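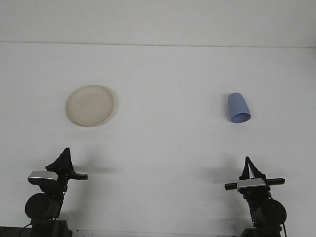

I've had the Orier electric kettle for two months now and I think I can finally write a fair review of it. I bought it to replace an old stovetop one that took forever and screamed like a train when it was done. My kitchen is pretty much all white, and next to a cream plate and a light blue plastic cup, which is about as fancy as my tableware gets, a shiny chrome kettle would have looked silly. So I went for the matte gray one, $80 at Pukitz during their spring sale (the big Narnura with the gooseneck was $159, and no thank you).

First the good stuff. It's fast! I fill it halfway, go find a tea bag, and by the time I've picked one it's bubbling. The handle stays cool and the lid opens wide enough that I can get my whole hand in there with a sponge. You get 7 temperature settings, and I use maybe two of them, but the green tea one really is nice. My tea used to come out bitter every single time and I blamed the tea.

Now the stuff I don't love. The beep. It beeps when you put it on the base, it beeps when you pick a setting, and then it beeps three times when it's done, and there's no way to shut it off. I went through the whole manual. If you have a sleeping baby or a light sleeper down the hall, think about that one before you order.

The cord is short too, so mine lives right by the outlet and nowhere else. And the water window is on the left side, so if you pour right-handed it faces you, but lefties are going to be guessing.

I did have a plastic smell for the first few days. Boiled it full and dumped it out a bunch of times, then did one round with vinegar, and it went away.

Would I buy it again? Yeah, at the sale price. At full price I'd probably look at the plain Wróbel one first, it only has an on switch but my sister-in-law's has been going for years and it doesn't make a peep. Four stars from me, and I'd bump it to five if they ever add a mute button.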